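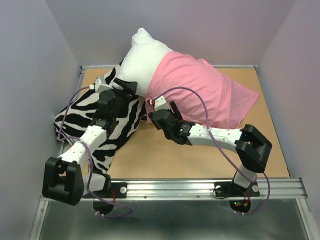
Two-arm bench cell with a pillow, a pink pillowcase and a zebra-print cloth. Photo: Woltier

MEDIA RELEASE

Woltier publishes bench rules for small two-arm robot cells

CLARNITZ, 24 January 2018 — Woltier has released a code of practice for people who work beside small two-arm robots on a table or bench. The code has 30 rules on 16 pages and can be used free of charge by any workshop, college or laboratory.

The document is called the Clarnitz Bench Code, after the town where the company has its main workshop. It was written for light arms which are fixed to a rail or a table and which handle soft things, such as clothes, bedding and packing cloth. Arms of this size are now used in many places where the staff are not robot engineers. In the view of Woltier, the large documents for factory robots are necessary, but they are difficult to apply for a person who has one bench and one afternoon to set it up.

"We had rules already, but they were in the heads of three or four colleagues," said Golshifteh Zarei, who is responsible for safe working at Woltier. "When a new person came, she learned the rules of the colleague who sat nearest. I wanted that we all learn the same ones, and that we can show them to a customer without feeling shy."

What the code asks for

The first part is about the cell itself. Both arms must be bolted to one common rail or plate, and clamps are not accepted, also not for a short trial. The work surface must be flat and in one plain colour, so that the operator can see a dropped screw or a loose thread. Side walls and a back wall are recommended at every bench, and they are required where people walk past behind the cell.

The second part is about cables. Each arm must have its own cable loop, long enough for the full reach of the arm and fastened to the links with ties. The operator must move each arm slowly by hand through its whole reach before the first run of the day, and look at the loop during this movement. A cable that pulls tight at any point must be tied again before power is switched on. Woltier recommends a strong cable colour that is not easily confused with the fabric.

The third part is the longest and it covers work with cloth. When two grippers hold the same item, or two items that touch each other, the operator must decide before the run which arm will open first, and write it on the job card. No hand may go into the cell while a gripper is closed on fabric. If a piece of cloth gets caught in an elbow bracket or a wrist, both arms must be stopped and switched off, and only then may the cloth be taken out. Pulling it free under power is forbidden, even if it is only a small corner.

The code also gives rules for stopping. The stop button must be outside the cell and inside the reach of the operator's weaker hand. Status lights on the arm base are useful for the operator, but they may not be used as the only sign that an arm is without power.

Tested before publication

A draft was sent to two partners in December. Testeck, which trains technicians, used it with its evening classes, and Kiani, a linen service company, used it at its folding benches. Together they recorded 1347 runs under the draft rules and sent back 89 comments.

Many of the comments were about wording. Others changed the content. Kiani asked for a separate rule on pillowcases and duvet covers, where a gripper can go inside the opening and is then hidden from the operator. This rule is now in the third part. Testeck asked that the daily check fit on one side of one sheet, and the sheet is now printed at the back of the code.

"Some comments were not comfortable to read," said Ms. Zarei. "One teacher wrote that our rule about the job card was two rules which were fighting with each other. He was right, and we have separated them."

The code does not replace national law or the instructions of the manufacturer. Where these are stricter, they must be followed. It does not cover arms on moving platforms, or benches where food is handled.

How to get it

The Clarnitz Bench Code is available in English from the Woltier front office, on paper or as a file. The one-page daily check can be ordered separately as a card for the wall. Organizations may copy the code and add their own rules to it, if the added rules are clearly marked and the original numbering is kept — Woltier asks only to receive a copy of the changed version.

Comments for the second edition can be sent to the same office, to the attention of Golshifteh Zarei.

About Woltier

Woltier builds and maintains bench equipment for light automation, and gives courses in its use. The company works from Clarnitz.

- end -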